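# Moving a Sorting Station to the Arm: Guide for Shift Leads

Applies to the Zalach packing hall. Questions go to Vilém Gajdoš, Process Office.

The arm takes over repetitive lifting at the sorting station. Operators keep responsibility for exceptions, restocking and sign-off. No position is removed; each operator moves to the revised duty sheet on the first Friday after training.

## Before the change

1. Give the team 14 days' written notice.
2. Book every operator for the Surkeo simulator course – 2 hours, paid as working time.
3. Agree on the new break rota with Rhodri Bellis.

## Simulator session

1. Load the station layout and check that the rack and bins are within reach of the arm.
2. Run 100 cycles at reduced speed. The operator, not the lead, holds the stop control.
3. Record each stop and its cause on the station log.

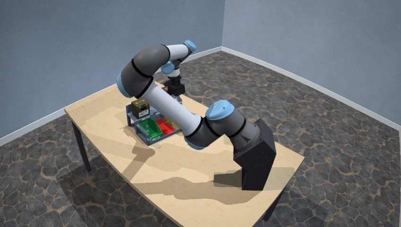 Operators who are not confident after the first session may repeat it. A repeat is not entered in the personnel record.

## First week on the floor

- Keep two trained operators at the station for the first seven shifts.
- Do not raise the hourly target during this period.
- Send comments on workload to Ognjen Matić – anonymous notes are accepted.

Duty sheets are reviewed again in November.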